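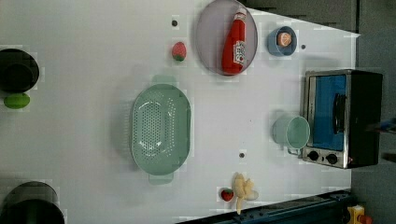 Print this page | E-mail this page

Club Gear Review: The Gondden Kitchen Set

Our robotics club has bought a lot of things described on the box as "classroom ready," and most of them live in a cupboard now. The Gondden Kitchen Set is still out on the table after a whole semester. Coming from us, that's praise.

The idea is simple enough. You get a load of pretend food and dishes, a deck of task cards, and a scoring booklet for the Caslow Tabletop Challenge, which our students enter every spring and have yet to win. The robot is your problem. A card says something like "orange to bowl" or "mug upright," and the team has to get the arm to do it before the timer runs out.

The food is better than it needs to be. The orange half shows its segments, the banana has its peel folded open, and the strawberries come with leafy tops, so there's a right way up to argue over. Students argued over it for most of one meeting. The strawberries are also small, and they roll, and they have taught our team more about closing a gripper slowly than I managed in two years of saying "slowly."

The ketchup bottle is a bully. Lay it across a plate and it becomes the hardest thing in the set, at least with our arm, which likes to grab it by the cap and then reconsider. 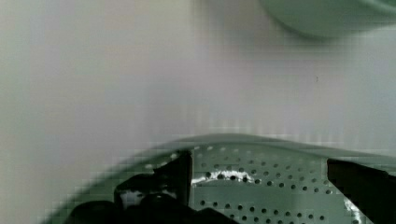 Vol. 15, No. 3

I expected the colander to be the dull part. It has a shiny green wall full of little holes, and our vision code took one look and lost its nerve. One pair of students spent the better part of October on it. Their first program found the holes and ignored the colander. Their second went for the rim, which was progress. The one they finally entered takes hold of the wall with a finger on each side, and they are unbearable about it.

Now the complaints. The scoring booklet was written by somebody who charges by the comma. Setup is supposed to take 15 minutes and takes us 30, mostly because the layout cards show everything at an angle no human being has ever stood at. Too many of the dishes are the same soft green, so if your students sort by color, they'll be learning about shape sooner than planned. I have decided to call this a feature.

At $369 it isn't cheap for pretend fruit. The Abou Zeid starter set costs less and has sturdier cards, but its dishes are so chunky that any gripper can pick them up, and our students were bored by the second meeting. The deluxe Gondden set runs to $600 and adds a pan, a second deck and a carrying case. Borrow a box.

Buy it if your club has a working arm and some patience. If you have only one of those, I'd wait a year.

Reviewed for the Brernerport Robotics Club newsletter

Print | E-mail

Related items
Caslow Tabletop Challenge: Rule Changes for Spring
Review: Abou Zeid Starter Set
Soft Finger Pads, Three Ways
What to Do With a Cupboard Full of Kits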